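Colour diary keepers wanted in Flamembridge

Do you notice when a wall looks blue at breakfast and brown by tea? We'd love you to join the Gustitz paint study — no art training needed!
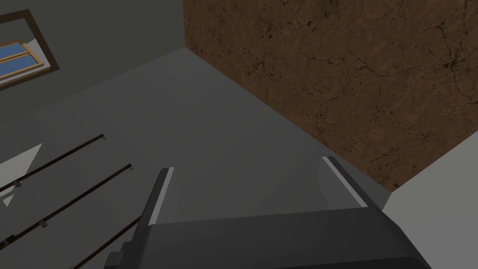 We're looking for 37 people to keep a colour diary through November, jotting down how painted rooms make them feel. Greys get a whole week to themselves, from near-white through a flat medium grey to dark charcoal, and they're our favourite part. Diaries are provided, and you'll get up to £57 for your time.

Write to Gustitz, 76 Panyasiri Road, Flamembridge.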